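Garklow Packaging Review – progress report for February

Work completed
The Kumen carton series is now through the standing and shelf-wear checks. Of the 297 cartons received, 200 have been logged by size, print and condition. The remaining 97 are the wide formats and are held in the Tiltari store until the second bench is free.

Narrow formats are checked upright on the short end, on a plain grey surface, so that worn corners and print faults show clearly. The red plaid carton belongs to this group. It has slight wear at a top corner and is logged under minor wear. The barcode sits high on the narrow side.
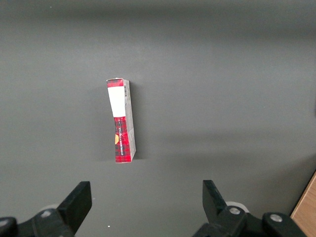
Open items
1. Small white side lettering on the plaid design is hard to read at normal distance. Nedeljković has been asked for the print file.
2. 16 cartons need a second check for corner wear.
3. Bench time stands at 90 hours, within the agreed budget.

Next period
Wide formats, then the stacking checks. No change to the funding request.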